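February, late, tea going cold 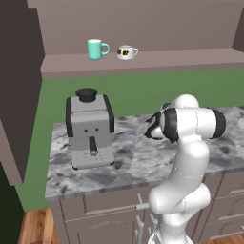
So the coffee robot is coming to Celtstead after all, and I have been asked to have feelings about it by the end of the month. Rocío got the four of us from the morning shift into the back office and showed us how it will go, all done on the computer so far, with an arm that doesn't exist yet in a kitchen that doesn't exist either. I did laugh at the kitchen. Somebody gave it a green wall and marble (marble! we have a counter with a burn mark the shape of Florida) and put two mugs way up on a shelf, nowhere near the espresso machine. Mal-soon spotted that before I did and asked who was getting those down, her or the arm. Rocío wrote it down, so I guess it's a real question.

The plan, as far as I followed it, is that the arm does the plain espressos in the early rush and we do everything else. Milk, food, the register, wiping, listening to Mr. Bukard go on about his knee. Two of us on the floor at six instead of three. Rocío says no one loses hours, they get moved to the afternoon, and I believe that she believes it. But I like six o'clock! I like being done by two and picking up my own kid, and an afternoon shift is a whole different life even if the number on the paycheck stays the same. I said so, and my voice went a bit high, and Elsa squeezed my arm under the table.

Kauko is all for it, of course. His wrist has been taped up since before Christmas from tamping and knocking out pucks, and he said if a machine wants that job it can have it and his brace too. Hard to argue with him. I've had the same ache in my thumb and I never put it down as a work thing.

What bugs me more is the training. We'd each spend 2 mornings over at the Ultbridge store learning how to stop it, restart it and clean it, and there's no extra money for that yet. Rocío is going to ask. I want it in writing before I go anywhere.

Came home and made a coffee by hand and stood there watching myself do it, which was weird. Need to call Mom about the shifts. Also buy thumb tape.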